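My August of Sweeping (or, How I Fell for the Corn Broom)
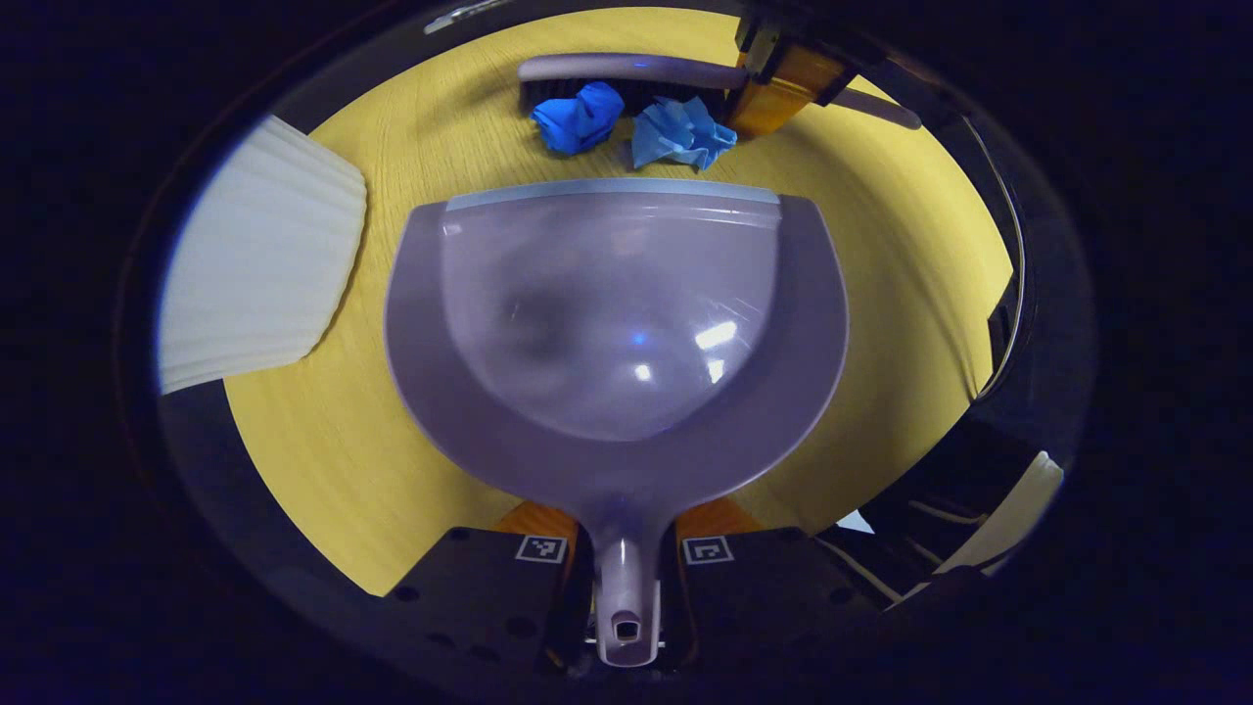 Filed under: House & Habits

I have become a broom person. I didn't see it coming! Three months ago I owned one sad angled thing with bristles that leaned to the left, and I used it only when the vacuum was too far away to bother with. Now I have opinions about stitching.

It started when we moved into the place in Clunness, which has wood floors all the way through, old ones, with gaps between the boards wide enough to lose a dime in. The vacuum hated them. It scattered the cat litter into the next room and made that awful rattling sound over every gap, and after a couple of weeks I put it in the closet and went looking for something better.

So, corn brooms. If you grew up with one in the house you can skip this part, but I didn't, and I was amazed. They aren't made from the corn you eat. The plant is a kind of sorghum, and the long stiff fibers come from the top of it. You can still find people who tie them by hand, and there's a small workshop over in Caltlow that does it the old way, with a foot-powered winder and big spools of waxed twine. I drove 50 miles to get there and would have driven twice that. The whole shop smells like hay and hot dust, in a good way, and there were brooms hanging from every beam, with the dyed ones (rust red, a deep green) all together by the window.

I bought the plain one. It has a maple handle and four rows of stitching, and it cost $28, more than I'd ever paid for a broom and less than I've paid for a lot of dumb things.

What I love is how it feels on the floor. A plastic broom kind of flicks things around. A corn broom drags them along with it, and the fine ends get right down into the gaps between the boards and pull out stuff I swear has been there since before I was born. The first time I did the hallway I got a pile the size of a hamster. A button, two beads, part of a pencil, and a truly upsetting amount of fluff.

A few things I've picked up, for anybody else who wants to go down this road with me:

Soak the ends before the first use. Warm salty water, 16 minutes or so is what I'd been told, though I just did it for as long as it took to drink my coffee. Shake it out hard and hang it up to dry. Mine shed like crazy for the first few days and then calmed right down.

Hang it, always. Standing it on its bristles gives it a permanent bend, and I should know, see my sad angled broom.

Short strokes, toward you and a little to the side. I was doing these huge dramatic sweeps like someone in a musical and all I did was put the dust in the air, where it waited until I was done and came back down.

Do the corners first. Then the edges, then the middle. I used to do the middle first because it's the fun part, and then I'd drag all the corner dirt right back across it.

And get a dustpan with a good lip! A broom can only take you so far if the pan leaves that maddening line of grit on the floor, the one you chase backward across the kitchen until you give up and push it under the stove. A thin, flat front edge is what you want. I'm also a big fan of a hole in the handle so it can hang on the same hook as the broom. Color is up to you. I like the soft purple-gray ones, they look nice against a white wall and they don't show every speck.

The other thing I didn't expect is how much I'd like the time itself. I sweep at 7 in the morning now, before anyone else is up, with the back door open and the radio on low. The vacuum was so loud that I always felt like I was being rude to somebody. With the broom I can hear the birds, and the coffee maker, and the cat complaining at me from the stairs. It takes me maybe one album side to do the whole downstairs. On the days I skip it I really feel it, the whole morning seems to start in the wrong place.

I've been eyeing a whisk broom for the stairs, too. The Caltlow shop makes a little one with a braided handle, and I've also seen some pretty ones from Pamimach that are much finer and softer, made more for tables and shelves. I'd love to hear from anyone who has tried both. My stairs have carpet down the middle and bare wood at the sides, so I need something stiff enough for one and gentle enough for the other, and I may just end up with two. (I will absolutely end up with two.)

Next up is the porch, which has been collecting leaves and pine needles since we got here, and for that I think I need a proper push broom. If you have a favorite, leave it in the comments, and please tell me how wide it is!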